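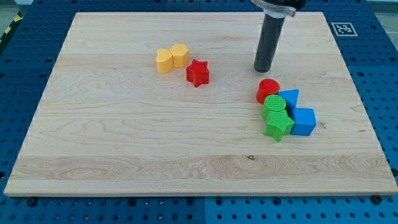
Unplanned Downward Motion During Block Pushing Trials
Final Report, Capstone Project in Automation
Prepared by Renata Herrera and Maximiliano Paredes
Faculty advisor: Nélida Medina

1. Summary

The Shek project asked whether an arm fitted with a single black cylindrical finger could push small 3D-printed blocks across a wooden board into groups requested by an operator. In September, during trial 142, the finger came down into the board and continued to press until the operator used the emergency stop. No person was hurt. The finger was bent at the collar and was replaced. This report describes the fault, its cause, and the changes made before testing resumed.

2. Work Area

The board is bolted to a perforated blue table. A square printed marker on the table gives the camera software a fixed reference, and all block positions are calculated from it. Hazard tape runs along the boundary beyond the table. The block set uses four colors and includes stars, cylinders, a heart, a hexagon, a cube and a triangular prism. The travel height of the finger was set so that the tip would pass over the board without touching it.

3. Description of the Event

The operator, Hwa-young Sung, had requested a move of the green star away from the blue cube. The arm completed its approach as expected. At the start of the push it moved down instead of sideways. The controller reported no error. The stop button was pressed within a few seconds, and power to the arm was left off until the advisor arrived.

4. Cause

The log for the session contained 1,915 motion commands. The team compared each commanded height with the height reported by the arm. The two agreed until trial 132, after which the reported height was consistently too high by 9 mm. The collar that holds the finger had been loosened and retightened at that point, and the calibration routine had been run with the finger seated at the wrong depth. The software accepted the new value without checking it against the old one.

A second fault made the result worse. The force limit had been turned off during an earlier test of heavier blocks and was never restored. Either fault alone would probably have led to a scrape or a halted trial.

5. Corrective Actions

The calibration routine now rejects any change greater than 2 mm unless a second team member confirms it. The force limit is read at startup, and the arm will not move if it is off. A line was scribed on the replacement finger to show the correct depth in the collar. Elba Godoy reviewed the changes and approved a return to testing at reduced speed.

6. Remaining Concerns

The travel height is still a fixed number and does not account for wear at the tip. The team recommends a touch test against the bare board at the start of each session. This test has been written but has not yet been tried with blocks in place.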